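About Trokari

Trokari helps small manufacturers sell abroad, and talks some of them out of it. Nabila Ezzat and her brother Magdy Ezzat opened the firm in 2000, after both had spent years inside freight companies watching first-time exporters get sold on markets they had no business entering. We have kept it small on purpose. There are 9 of us.

You have probably read that exporting is the fastest way for a small company to grow. Maybe it is, for the companies that get written up. We see the others: the jam maker with a container stuck in customs over a label, the tool shop that gave a distributor 90 days to pay and waited a good deal longer. Trade agencies like to announce targets. A target doesn't tell you who pays for the return freight.

So the first thing we do for a new client is ask why. If the answer is that a competitor went to a trade fair and came home excited, we charge for the hour and suggest waiting a year.
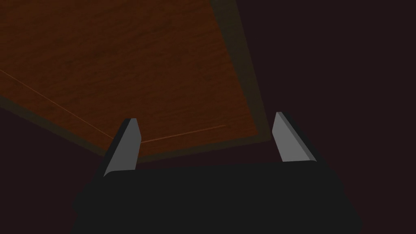
Wood grain, rendered view

What we do

Most of our work is paperwork. We classify goods, check what duty they will really carry, read distributor contracts before anyone signs, and write up the landed cost of one unit on a shelf in the other country. That last number ends more export plans than any tariff. Clients often arrive with a figure of their own, and it usually leaves out storage, insurance, or the exchange rate moving the wrong way.

Aicha Belhaj runs the contracts desk. She spends a lot of her week striking out exclusivity clauses that would hand a whole region to a buyer who has promised nothing in return. Zineb Kabbaj handles customs classification and has little patience for software that claims to do it in one click. We tested three such products last year. We still pay for one of them, Millik, and we still check its answers by hand.

We don't hold stock and we don't take a commission on sales. We have been told this is leaving money on the table. Maybe so, but a consultant who gets paid when you ship will tend to think you should ship.

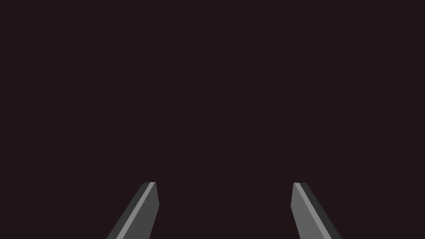

Two gripper fingers, simulated

Our record

As of February 18, 2024, we have completed 787 market reviews. Please don't read too much into that number. A review is a report, and plenty of ours ended with the word "no." We don't publish a success rate – we have never seen one in this business that survived a second question. When a client does well overseas, the product and the timing had a lot to do with it, and we can't tell you how much was us.

What we can offer is former clients who will take your call. Skakia, a maker of kitchen scales, went ahead after our review and still sells abroad. Tjoa, which makes bicycle bells, went ahead against our advice and is also still selling. Ask them both.
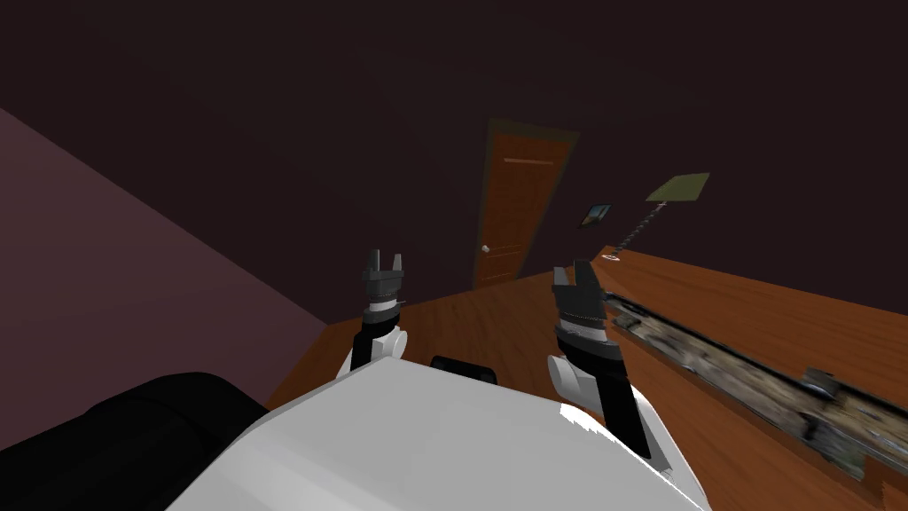 Working with us

Reviews are done for a flat fee, quoted before we start. Send us your product list, your current price sheet, and any letter or email from the foreign buyer, however informal. Nouhaila Abdel Rahman reads everything that comes in and will tell you whether a review makes sense at all. The next open slots are in April.

We won't write you a letter of support for a grant application unless we have done the review first.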